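I watched the county clerk debate on my laptop from the spare room, with the door closed, after the kids were in bed. It ran 60 minutes and the public access channel lost the sound twice. As far as I know it was the only debate in the race, and I would guess more people will vote on the name they saw on a yard sign than on anything said that night.

I think it's worth paying attention to anyway. The clerk runs our elections, keeps the land records and issues marriage licenses. We haven't had an open race for the job since we moved to Lercombe, and both candidates want to change how it works.

I'm leaving names out of this. One candidate works in the office now and the other comes from the township side. I'll call them the deputy and the supervisor. You can find their names on the sample ballot.

The first question was on the Kikell Road polling place. If you vote there you already know the story. In the February special election the line went out the door and past the bus stop, and people on their lunch hour gave up and went back to work. The county had merged two precincts into one the previous summer and sent out a postcard. The postcard had the old address on it for one of the two precincts.

The deputy said the merger was forced on the office by the loss of the school gym, and that the postcard was a vendor mistake. The supervisor said the clerk should have proofread it. I agree with the supervisor there. Somebody signs off on a mailing before it goes out, and it doesn't matter much to me whether the vendor typed the wrong thing first.

Where the supervisor lost me was on the fix. He wants to reopen both old precincts by November. He was asked where, and he said he was confident a site could be found. The moderator asked again and got the same answer. The deputy at least had a site, the community room at the Malik Street library, and said she had walked through it to check the parking and the ramp.

I had most of a page of notes by then and I took a break to get something to eat.

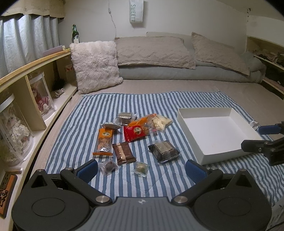
*Debate night snacks.*

The second half was mostly about mail ballots. Last fall the county received 2,628 of them by the deadline. Another 529 were flagged for some kind of problem, usually a missing signature or a missing date on the outer envelope. The office is required to contact those voters and give them a chance to fix it. Of the flagged ballots, most were fixed. I would like to know how many weren't, and neither candidate had that number. The deputy really should have had it, given where she works.

Her plan is to start calling voters the same day a ballot is flagged and to send a text if there's a cell number on file. Right now the office sends a letter, and a letter mailed the week before an election may not arrive in time to help. The supervisor said he supports the same thing, so I'll count that as something we're likely to get either way. He also wants a second drop box out by the Hekari plant, where the shifts change at 6 a.m. and 6 p.m. and the town hall is closed at both times. I thought that was the best idea of the night. The deputy said she'd have to look at the cost of the camera and the pickups. Fair enough, but I was hoping for a yes.
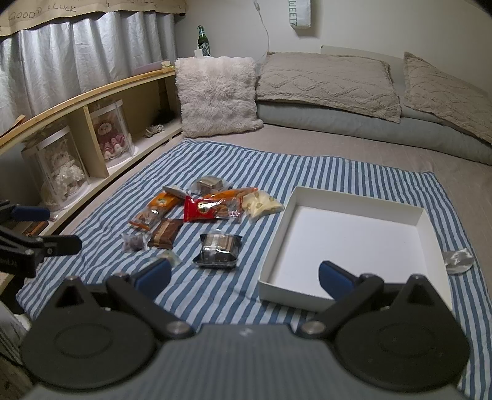 There was one question on the voter roll, and I was glad to see it handled calmly. The office sent notices to 1,385 registered voters last year who hadn't voted in a long time or whose mail had come back. Some people around here read that as a purge, and some read it as proof the rolls are full of people who don't exist. Both candidates gave the dull, correct explanation. A notice goes out, the voter can return the card or just show up and vote, and if neither happens over the next two federal elections the registration is canceled. The supervisor could have played to the crowd on this one and he didn't. I'll give him credit for it.

The deputy was weaker when the talk turned to the office itself. She was asked about the hours and said staffing was tight. She was asked about the records website, which still can't be searched on a phone, and said staffing was tight. I believe her. I've stood at that counter and seen two people doing the work of four. But she's asking for the top job, and I wanted to hear what she'd ask the county board for and what she'd cut if they said no.

His closing statement was about trust and hers was about experience. I stopped taking notes at that point.

Where I've ended up is leaning toward the deputy, without a lot of enthusiasm. The library site is what did it. She had gone and looked at a place, and he was still talking about finding one. If he names two real locations before early voting opens I'll think about it again.

A few practical things for anyone local. The recording is up on the township page under meetings, and the sound drops out early on and again near the drop box question. The registration deadline is on the clerk's site. If you were in either of the old Kikell Road precincts, look up your polling place yourself and don't go by the postcard. If you're voting by mail, sign the outer envelope and date it with today's date, meaning the day you sign. A lot of the flagged ballots had a birthday written there.

I plan to go to the county board meeting next month when the election budget comes up. The drop box should be on the agenda. I emailed to ask and haven't heard back yet.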